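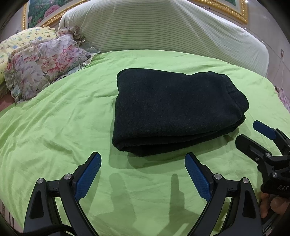
Norkska 月度通讯｜折叠也要学：客房组的新活儿

不少同事在食堂问我，客房组最近怎么人手一副夹爪？说来真让人兴奋！Brurnero 项目已经进入第2阶段，叠毯子、叠衣服这类每天重复的活儿，正由最熟悉它的人一点点“教”给机器。

做法很直接：组员手持夹爪，在铺好的床上把平时的动作做一遍，夹爪上的相机同步记录，之后交给 Cledomard 的工程师训练模型。第一轮录了129段，厚毯子、带扣子的深色衣物都有（深色布料最难，边缘和褶皱容易混在一起，大家为此争论了好几回该从哪个角下手）。
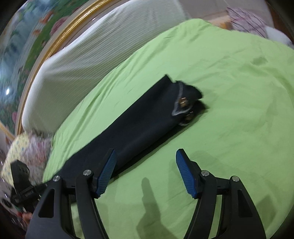 浅绿床单上叠成长条的黑色衣物，一端可见两粒金棕色金属扣

变化最大的是排班。参与录制的9位同事每周有4个小时离开楼层，工时照算，楼层的活由其他班次补上。有人起初担心自己在教会机器之后没了位置，管理层在 Asfaw 楼的说明会上答复：现有岗位不减，机器先接布草间的夜间折叠，白天的铺床和验房仍由人来做。夜班能少站一会儿，腰不好的几位听了特别高兴。

还有个意外收获，老员工的手法第一次被完整记录下来，新人培训也打算拿来用，连领班都看得津津有味！

下一轮录制8月开始，想报名的同事请到客房部前台登记，没用过夹爪也可以来，现场有人带。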